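Switched the offsite backups from a nightly full copy to incremental snapshots in April. Notes for my own reference, and for Darius Urbonaitė, who asked.

The old job copied everything to the machine at Tindinbridge starting at 2 a.m. It was simple to restore from, but the photo and project directories had grown past 500 GB and the job was still running at breakfast. Most of that data never changes.

The new job splits files into chunks, hashes each chunk, and sends only what the remote side lacks. The first run took 6 days over my uplink. A normal night now finishes in eight minutes.

Retention is daily for two weeks, then weekly, then monthly. Pruning runs separately, on the remote end – I don't want the laptop to hold a key that can delete history.

Two problems so far. The exclude list is matched against absolute paths, so my old relative patterns did nothing, and more than 3,000 cache files went up on the first run. Also, the lock file survives a dropped connection. I clear it by hand after checking that no other job is active.
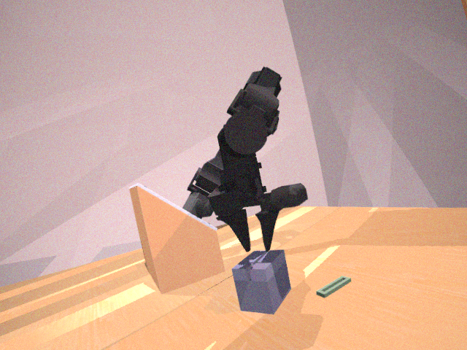
Restores need a test schedule too. I pull one random directory a month into a scratch folder and compare checksums against the live copy. Agnese Bite suggested restoring onto a different machine with only the printed passphrase, and I did that once. It failed on the first try: the passphrase sheet had a zero where the letter O should be. I reprinted it in a font with a slashed zero.

Still to do: alerts when a job doesn't start at all. Right now I only get mail when one fails.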